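Tisch abräumen mit zwei Roboterarmen: eine Anleitung zum Selbsttesten

Können Maschinen inzwischen im Haushalt helfen? Die Frage lässt sich am besten an einer kleinen Aufgabe prüfen, die jeder kennt. Wir nehmen dafür das Abräumen eines Tisches. Es ist keine schwere Arbeit, ein Kind im Vorschulalter schafft sie, und trotzdem stecken fast alle Probleme darin, an denen zweiarmige Systeme heute noch hängen bleiben.

Die Anleitung richtet sich an Leute, die Zugang zu einem Aufbau mit zwei Armen und mehrfingrigen Händen haben, etwa an einer Hochschule oder in einer Werkstatt. Wer nur einen Arm mit Parallelgreifer hat, kann die Schritte 1 bis 4 trotzdem durchführen und lässt die Übergabe weg.

Was man braucht

Einen Tisch, der nicht wackelt. Eine Tischdecke, gern gemustert. Ein flaches Tablett mit Rand als Ziel. Dazu Gegenstände aus drei Gruppen: etwas Weiches und Biegsames, etwas Flaches, etwas in knisternder Folie. Außerdem ein Blatt Papier für das Protokoll und eine Person, die am Not-Aus sitzt und sonst nichts tut.

Kaufen muss man dafür nichts. Was in der Küchenschublade und im Spielzeugkorb liegt, reicht. Bei uns hat Teresa Paiva die Auswahl gemacht, und ihre einzige Regel war, dass nichts dabei sein darf, was für Roboter gemacht ist. Keine Würfel mit Markierungen, keine Griffe.

Schritt 1: Den Hintergrund ruhig halten

Eine Stellwand hinter dem Tisch hilft der Kamera mehr als jede Lampe. Einfarbig oder fein strukturiert ist in Ordnung. Personen, die hinter dem Tisch vorbeigehen, verderben dagegen viele Versuche. Kabel am Boden so legen, dass niemand darüber steigt, während die Arme unter Spannung stehen.

Schritt 2: Die Tischdecke auflegen

Viele lassen die Decke weg, weil sie stört. Genau deshalb gehört sie dazu. Stoff verrutscht, wenn ein Finger ihn mitnimmt, und er wirft Falten, die eine Tiefenkamera gern für einen Gegenstand hält. Ein Blumen- oder Blattmuster macht die Erkennung zusätzlich schwerer. Wenn das System auf der nackten Platte gut arbeitet und auf der Decke schlecht, hat man bereits etwas Wichtiges gelernt.

Die Decke nicht festkleben. Zu Hause klebt sie auch niemand fest.

Schritt 3: Gegenstände verteilen

Das Tablett kommt in die Mitte, etwas nach hinten. Ein Gegenstand soll einen anderen teilweise verdecken, zum Beispiel eine Packung, die schräg auf einem Umschlag liegt. Ein weiterer Gegenstand kommt so an die Seite, dass nur ein Arm ihn bequem erreicht. Das längste und weichste Stück liegt vorn.

Die Anordnung auf dem Papier skizzieren, damit man sie nach jedem Durchgang wiederherstellen kann. Ein Foto geht auch, aber mit einer Skizze merkt man schneller, wenn etwas verdreht liegt.

Schritt 4: Einzeln greifen lassen

Jeder Arm greift zunächst allein. Pro Gegenstand 23 Versuche, weniger sagt nicht viel aus. Als Erfolg zählt nur, wenn der Gegenstand angehoben und im Tablett abgelegt wurde. Angehoben und fallen gelassen ist ein Fehlversuch, auch wenn er zufällig im Tablett landet.

Bei uns, im Testraum von Drurnitgate, war die Reihenfolge recht eindeutig. Weiches Spielzeug ging am besten, Folienverpackungen gingen mittelmäßig, flaches Papier ging sehr schlecht. Ein Umschlag lässt sich mit robotischen Fingern kaum von einer Stoffdecke lösen. Menschen schieben ihn an die Tischkante und fassen dort von unten nach. Diese Bewegung muss man der Maschine gesondert beibringen.

Schritt 5: Mit beiden Händen arbeiten

Jetzt wird es interessant. Beide Hände fassen das weiche Stück an den Enden und halten es waagerecht über dem Tisch. Die Kraft wird dabei in kleinen Stufen erhöht, bis nichts mehr durchrutscht.

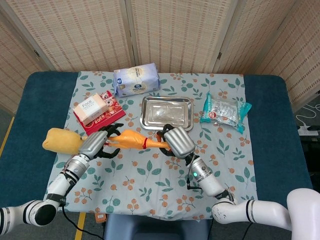
Zwei Fehler treten hier regelmäßig auf. Der erste: Die Arme ziehen gegeneinander. Jede Steuerung will ihre eigene Sollposition halten, und ein Gummiteil gibt nach, ohne dass ein Sensor sich beschwert. Man erkennt es daran, dass das Material in der Mitte dünner wird. Abhilfe schafft es, einen Arm als führend festzulegen und den anderen nachgiebig zu schalten.

Der zweite Fehler ist das Durchhängen. Sind die Hände zu nah beieinander, sackt das weiche Stück ab und streift beim Transport über die Decke oder den Rand des Tabletts. Daithí Ó Gríofa, der bei uns die Steuerung betreut, stellt den Abstand der Hände deshalb vor jedem Durchgang neu ein. Automatisch klappt das bisher nur bei Gegenständen, deren Länge das System schon kennt.

Schritt 6: Ablegen und loslassen

Das Loslassen wird unterschätzt. Erst die geführte Hand öffnen, kurz warten, dann die führende. Öffnen beide gleichzeitig, springt ein elastischer Gegenstand gern aus dem Tablett. Die Finger müssen ganz aufgehen, bevor der Arm nach oben fährt, sonst bleibt eine Kordel oder eine Folienecke hängen und das Teil reist wieder mit.

Schritt 7: Ehrlich auswerten

Auf das Blatt gehören Dauer, Ergebnis und die Frage, ob ein Mensch eingreifen musste. Die letzte Spalte ist die wichtigste. Für das Abräumen des ganzen Tisches brauchte unser Aufbau im besten Durchgang 94 Sekunden. Eine Person schaffte denselben Tisch in 9 Sekunden, ohne sich zu beeilen. Insgesamt haben wir im Dezember 1.321 einzelne Griffe protokolliert, und fast alle Eingriffe betrafen flache oder halb verdeckte Dinge.

Was sich daraus ablesen lässt

Für den Haushalt ist das noch zu langsam und zu unzuverlässig, solange jemand danebenstehen muss. In der Werkstatt sieht es anders aus. Wo immer dieselben Teile in denselben Kasten sollen und Zeit keine große Rolle spielt, etwa nachts, kann ein solcher Aufbau heute schon Arbeit abnehmen. Inès Leclerc, die bei uns die Protokolle auswertet, würde ihn dort einsetzen und in der Küche nicht — ich sehe es genauso.

Wer den Test wiederholt, sollte nach dem ersten vollständigen Satz die Decke wechseln und die Skizze spiegeln. Bleiben die Ergebnisse gleich, hat das System etwas über das Greifen gelernt. Brechen sie ein, kannte es nur diesen einen Tisch. Dann zurück zu Schritt 3.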